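May, workshop notebook, resource room, after lunch

Spent the morning on the fluency folders and I'm happier with them than I was last week. Nest Gronow brought over the short passages she has been using with her second graders (the Vaughan set, the ones with the wide margins) and we sorted them into three piles by length. The longest pile is 19 passages, which is plenty to carry a group through to summer. I'd still like a few more funny ones — the kids will read a funny one four times without being asked!

Laminating: the thin Plesel pouches curl at the corners again, so I'm going back to the heavier ones for anything that hangs on a ring. Let it cool flat under a dictionary before trimming. I always forget and always regret it.

Word cards next. I cut 45 for the short vowel sort and then noticed the "e" and "i" cards were printed in nearly the same shade, so those want doing over in green and orange. Nest thinks we should drop the picture clues from the second set altogether. I'm not sure, and I told her I'd try both ways with the Polell group and write down what happens.

The header strips for the hall board are still too narrow to read from the doorway. Try the bigger lettering, and maybe skip the border this time.
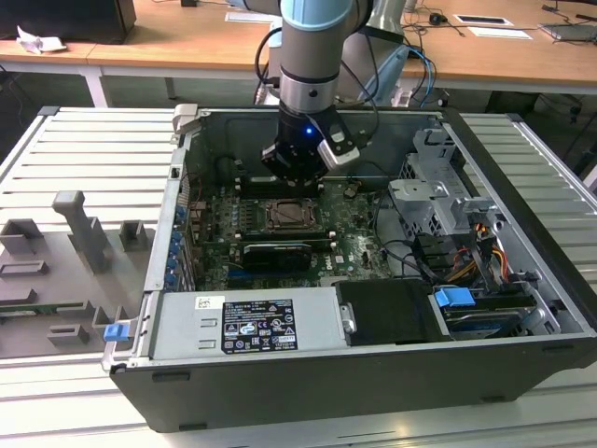

Also for the hall board, Nest wants a pocket along the bottom where children can leave a slip with the title of a book they finished, and I love that. Library pockets would do it, if there are any left in the Stadari box. I'll look before I go home.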